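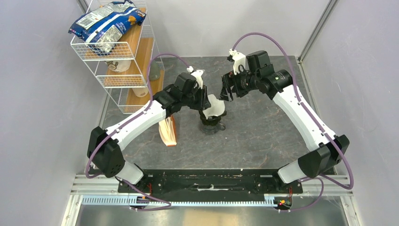
How many demonstrations does one task need before the arms can try it alone? For the coffee task we are planning on 400, split between two operators, and we will test at 100 and 200 before recording the rest.

**Progress since the last report**

Gretano now has 2,533 accepted demonstrations across all tasks. Every one was done by remote control, with the operator moving a pair of leader arms and the two work arms following. The filter step (taking a paper filter, opening it and seating it in the dripper) is still the slowest to teach. Thin paper slips or doubles up, and a run with two filters is thrown out.

Operators at the Erkari site asked for lighter leader handles. Cusi supplied a set in October and runs are now about a third shorter – mostly because people stop less to rest their wrists.

**Problems**

- Delay on the left leader arm came back twice. Grakar replaced the control board and we have not seen it since.
- Early runs were labeled by hand and the labels do not match the newer ones. Relabeling is half done.

**Next period**

Finish the coffee set, then start on pouring. We request no change to the budget, but would like to move the unspent travel money to operator hours.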